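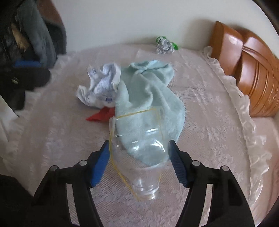
November 5, 2024

The lace cloth is finally on the table! I have been saving it since June, when Zoi Politis pressed it on me at the end of her big clear-out, and I kept it folded in the bottom drawer because I was scared of getting coffee on it. Well, no more of that. It came out this morning and I love it. It's that pale color I never know what to call (pink? beige? both, I think, depending on the lamp), and it has flowers woven into it so faintly that I had my nose almost on the table looking for them. And the ruffles! I thought I was not a ruffle person. I am completely a ruffle person.

It could have used an iron. There are still some creases, but I'm going to let them drop out by themselves. Zoi says lace hates a hot iron anyway and I'm happy to believe her.

Of course the minute a table looks nice in this house, things land on it. I'd had the new cloth down for the length of one cup of tea before there was crumpled paper on it, and a little red scrap of something, and a clear plastic bottle all cut open and flat, and the mint green cloth, which goes everywhere I go on cleaning days. I didn't even mind. Mint green on that pinkish beige is so pretty that I stood there thinking about curtains. Maybe curtains! I have 600 saved up for the room and so far I've spent none of it, so I am allowed to think about curtains.

Sorted the whole lot after lunch. Paper in one bag, plastic in the other, and the red scrap I turned over a few times before it went in the trash. I do like a sort. Casimiro Marín came by at 2 to borrow the stepladder and caught me at it, and he ended up staying to go through the Trarnik drawer with me – the deep one that sticks, named for the shop it came from, full of dead pens and keys to nothing. We found the good scissors! They've been gone since the move. We also found eight birthday candles and a Fenda catalog so old that the pages had stuck together. He wanted to keep the catalog. I let him have it.

He's a bit stern about cut plastic, says the edges will catch on anything with holes in it, and I suppose lace is pretty much all holes. So new rule: the messy jobs happen on the kitchen counter, and the lace table is for tea and letters and this diary. We'll see how long that lasts.

Still to do in here: the shelf by the door, the box marked Bakker that I have been walking around for weeks, and the lamp, which needs a longer cord. I'd like all of it done before the Drevau cousins come. They will want to sit at this table and I want them to see it with nothing on it but the teapot, at least for the first five minutes.

Washed the mint cloth in the sink tonight and hung it over the tub. My arms are tired in a nice way. I keep getting up to go look at the ruffles again. Soup tomorrow, and the shelf if it rains.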